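Speaker notes: How we close the books at Kanus
Quentin Leblanc, internal finance day, 2025-01-13
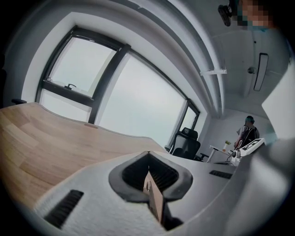
Mathis Lecomte wrote to me after the November rehearsal that the talk was good but the part on supplier invoices came too late, and that people from Joly would stop listening before it. So I moved it to the front. Thank you, Mathis.

Slide 1. Say good morning, wait for the back rows. Speak slowly.

Slide 2. Late invoices. In November we received 130 supplier invoices. 100 came before the cut-off. For the others we had to make an estimate, and every estimate must be reversed in the next month. Ask the room: who has forgotten a reversal? I will raise my own hand first.

Slide 3. The Grurnum case. They sent the same invoice two times, with two different numbers. We paid both. The money came back, but the letters took longer than the payment. Do not show the name of the clerk. Pause here.

Slide 4. What we changed. One shared calendar for all offices. Purchase orders are closed by the person who opened them. The bank file from Nemari is checked in the morning, before the meeting — please say "before" clearly, it was misunderstood in the rehearsal.

Slide 5. Open points. Exchange rates: we still use two sources and the small differences make a lot of emails. I would like one source, but this is my opinion and not a decision.

If time is short, skip slide 5 and go to questions. Probable question: why not a new accounting system? Answer: the contract is still running, and Mathis can explain the costs.

Water is on the left side of the desk. Leave the last slide open for the next speaker.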